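Can a parish meeting overrule the council, or is it just a talking shop?

Posted by Helge Nygård in Local government and voting

Hi all. Moved to Trasau two years back and trying to get my head round how things get decided. We've got an elected council, nine of them, and then once a year in June there's an open meeting where anyone on the register can turn up and vote. Last one had 60 people in the hall, out of 3,937 on the roll.

We voted on the old Zalport road. Motion was to keep it closed to lorries. Carried easily, hands up, clear as anything. Council met the following week and opened it anyway. No explanation in the minutes, just "noted".

So what is the vote for? If the meeting isnt binding why hold one. And if it is binding, how do they get away with it? A neighbour says elected members are there to use their own judgement and not to take orders, which sounds a bit grand for a road. Another says it's a democracy so the people decide, end of. They can't both be right.

Not after a fight, just want to know before I put my name to a letter. 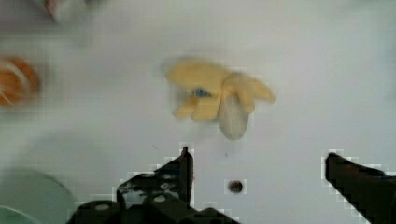

Yellow toy on a white tabletop.

Miklós Lengyel
Clerk to a small council for a good while, different area, so check your own rules. Short version: your neighbour with the grand talk is nearer the mark.

The open meeting is advisory nearly everywhere. People can raise things, pass motions, ask awkward stuff. Council has to receive the motion. Doesn't have to do it. "Noted" is the usual word, and yes it's a rotten word, I used it for years.

The thinking behind it is old. You elect people, they read the papers, hear both sides, weigh up the folk who couldn't come on the night, then decide and carry the can at the next election. 60 in a hall is a strong opinion. It is not the 3,937. Somebody on the council will have said exactly that, you can bet on it.

Against that, the council got in on a thin turnout too I expect, so they shouldn't be too smug about numbers. Both sorts of vote have the same hole in them. People have been arguing over this since there were councils to argue about and I don't think it has a tidy answer.

What you can do. Ask the clerk for the standing orders, they should be open to see. Look for anything on a poll. In some places a set number of voters at the meeting can demand a proper ballot of the whole area, ours needed ten or a third of those present, whichever was less. Result still may not bind them but it's a lot harder to write "noted" next to. There's normally a time limit and it may be you have to ask there and then at the meeting, so this year's might be gone.

Also ask for reasons in writing. Don't accuse, just ask. If a report was put to them before they voted you want to see that report.

Lazaridis
Its all a stitch up. We had same thing with the bus stop, 200 names on a petition and they moved it regardless. Vote them out.

Pirov_east
Agree with Miklós mostly, would add one thing. Check who is actually in charge of the road. Ours looked after verges and benches and that was it, the roads belonged to the district. If that's how it is in Trasau then the council may have had no power to keep lorries off in the first place, and your motion went to the wrong people. Happens a lot. Took me a whole winter of going to the wrong meetings.

And go along to an ordinary one, not only the big June do. Ours gave the public ten minutes at the start and hardly any one used it. I sat in on a Saturday morning session, item 46 on the agenda, dead room, and got more out of them than I ever did with a full hall.

Helge Nygård
Thanks both, very useful. Didnt know about the poll thing. Have emailed the clerk for the standing orders and asked who owns the road. Holding off on the letter til I hear back.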